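How to pack up a closet without losing your mind

Doing the hall closet first. Small space, quick win. You need paper bags, one or two boxes, a tray or shallow bin for the little stuff, tape, a marker. Budget 40 minutes. Set a timer or you'll end up reading old birthday cards.

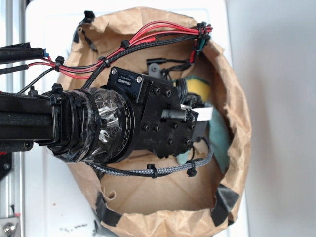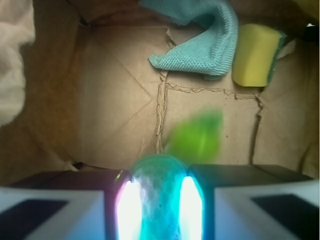
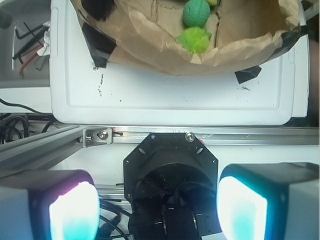 Bag, box, tray. Old tape on the box bottom in the second one, paper liner in the tray in the third.

Step 1. Everything out. All of it, on the floor or bed. No sorting yet.

Step 2. Three piles: keep, give away, trash. Can't decide in 15 seconds? Keep pile, move on.

Step 3. Check your boxes. Reused ones are fine but press on the bottom before you load them. If the seam gives, new tape down the middle and one strip across. I use the Hodix 100 yard roll, any wide packing tape is ok.

Step 4. Heavy stuff low, soft stuff on top. Scarves and hats make good filler so dont buy bubble wrap.

Step 5. Small loose things go in the tray. Line it with kraft paper first, fold the edges up. Then you can lift the whole lot out at the other end.

Step 6. Label two sides and the top. Room first, then contents. "HALL - hats" is plenty.

Giveaway bags go straight in the car. Not by the door, they will sit there til November. Althorpe drop-off takes clothes and toys, no bedding last time I checked.

Next up: kitchen drawers. Seperate page, much longer.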